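Please Let the Robot Complain

I have spent most of my working life around machines that take other machines apart, and I have a soft spot for them that my family finds a little hard to understand. So please read what follows as the grumbling of a friend. I want to talk about a fault we had at the Skara refurbishing shop in June, and about why I think the way we all reacted to it was wrong, me included.

The shop takes in retired office computers, sorts out what can be used again, and sends the boards back out into the world with fresh memory. For the memory work we have a robot cell we named Plekerora (there was a vote, and I voted for something shorter). It opens the latches, pulls the old modules, seats the new ones and moves along to the next case. On a good day it is lovely to watch, and I have been known to eat my sandwich standing next to the fence.

In that one month, it handled 862 boards. Over the first half of them, 427 to be exact, we had no trouble to speak of. Then two boards came back from the test bench dead, both with damage at the same end of the memory slots, and when we opened up the logs there was nothing there. Every insertion was marked complete. As far as the software was concerned, the robot had enjoyed a perfect afternoon. 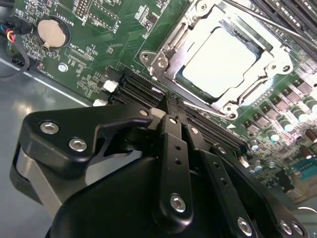 The fault itself was a small thing, as these faults often are. A bolt in the finger linkage had backed off just enough to let the tip wander a little under load, and the force limit had been set high, months before, to get past a batch of stiff slots. Put those two together and you have a finger that can lean on the wrong bit of plastic and keep on leaning. If you have never stood over one of these boards, it is hard to appreciate how tight the neighborhood is. The slots run right across the middle, with the coin battery on one side and the processor in its metal frame on the other, and all those little capacitors and chokes standing close by, and down into the middle of it comes a black robotic hand that looks enormous by comparison. A person working in there slows down without being told to. You feel a latch that isn't moving the way it should and you stop, you take your hand out, you get your glasses.

Our robot had been told, in effect, never to do that. And who told it? Well, we did. I was in the room when the limit went up. The cell had been stopping several times an hour, the alarm is a nasty thing to work beside, and everybody (I'll put myself at the front of the line) was sick of walking over to press the button. We called them nuisance stops. Looking back, I'd bet a fair number of them were the robot telling us, in the only voice it has, that something about the job was off.

The supplier, Umell, was perfectly decent about the whole business. They sent us a new set of bolts and a page about thread locker, and the page was good advice, and we followed it. Our own review finished with "check linkage bolts weekly," and everyone went back to work feeling better. I felt better too, for a while! But checking the bolts only takes care of this bolt. The high limit was still sitting there, ready for the next bent latch or badly clamped case, and it took me an embarrassing number of weeks to say so out loud.

What I'd like to see, in our shop and in any shop like ours, is a bit more respect for the stop. Let the force limit be set by what the part can stand, and if the robot halts more often than we like, go and find out why. Write down who raised a limit and what for, and have it drop back by itself when the stiff batch is done. And please, count a stop as part of the work. Our wall screen shows stops in red, as lost minutes, and it's very hard to love anything that's shown to you in red all day.

I know the argument on the other side, and it isn't a silly one. Two boards out of a whole month is a rate many hand benches would be glad of, and used boards are cheap. But the same arm on a different table could be leaning on a battery pack, or on somebody's knuckles during setup, and the habit of turning the limit up travels along with the people who have it.

We put ours back down in the end. The alarm goes off more now, and I still don't care for the sound, though I've moved my sandwich to the other side of the fence where the button is easier to reach.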